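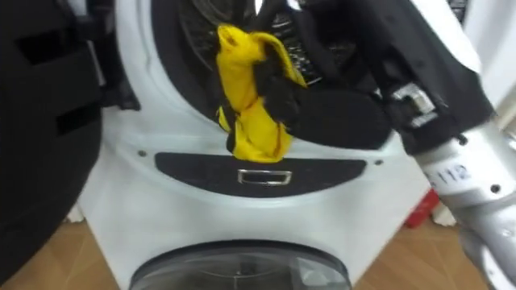 Retamal Lime-Straw Block Tests

Hello and welcome! Retamal is a small, open set of strength and moisture readings from straw-and-lime building blocks, cast by Constanza Riquelme and Ulises Mansilla at the Ikley yard. We love these blocks and want more builders to try them!

What's inside

blocks.csv has one row per block (400 in all, half of them cured indoors and half under the open shed).
mixes.csv lists lime, straw and water by weight.
Curing ran for 210 days, with readings every 2 weeks.

Batch 7 was weighed on the old scale, so treat its densities with care. 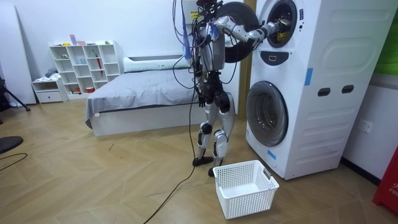 Can I use these numbers for a load-bearing wall?
Please don't. The blocks were made as infill for a timber frame, and that's how we tested them.

Last update: Apr 17, 2021. Corrections go to Abena Nutsugah.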